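# The demonstration is the specification

Most arguments about teaching robots by demonstration concern the input device. One side wants the operator's hands on the arm. The other wants a leader arm or a handheld controller and a person seated two meters away. At Helbridge we have used both, and I think the device matters less than what the operator is told to do with it.

Hand guidance gives a good feel for contact. It also puts a forearm in front of the wrist camera and adds forces the arm will not see when it runs alone. Remote control keeps the view clean and removes touch. Operators compensate by slowing down near objects, and the trained policy slows down in the same places.

I prefer remote control, with one condition: the operator works from the wrist view only. If the operator looks past the screen at the table, the recording contains decisions the policy has no means of reproducing. 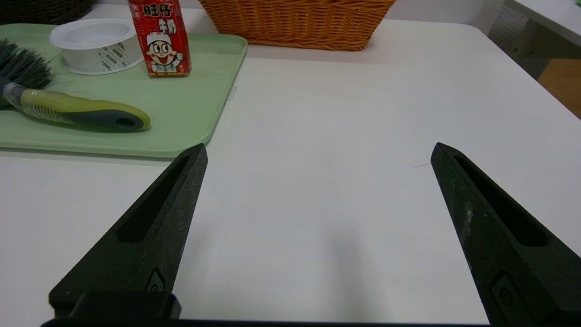
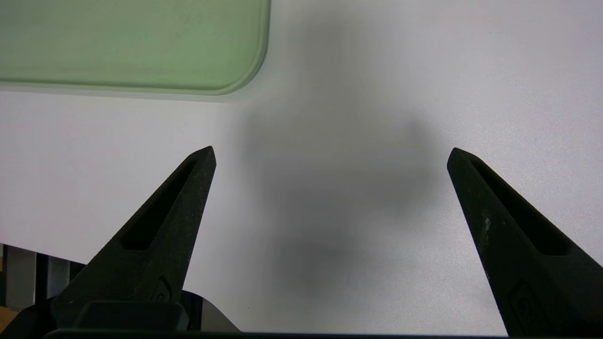 *Wrist views over the white table, gripper open, green tray at upper left.*

The usual reply is that more data will cover the difference. Our experience in June does not support this. A set of 200 demonstrations with free viewing did worse than a set of 48 recorded from the wrist view, on the same tray task. The larger set had more variety in object position, and also more unexplained pauses and corrections.

Wrist-only recording has costs. Operators tire sooner, and we limit sessions to some 8 minutes. Objects outside the view have to be searched for, and that search should be kept in the recording. Trimming it produces a tidy file and a policy that cannot recover when it starts in the wrong place.

I would rather see Haltik and similar logging tools record what the operator was looking at than add another input device to the supported list.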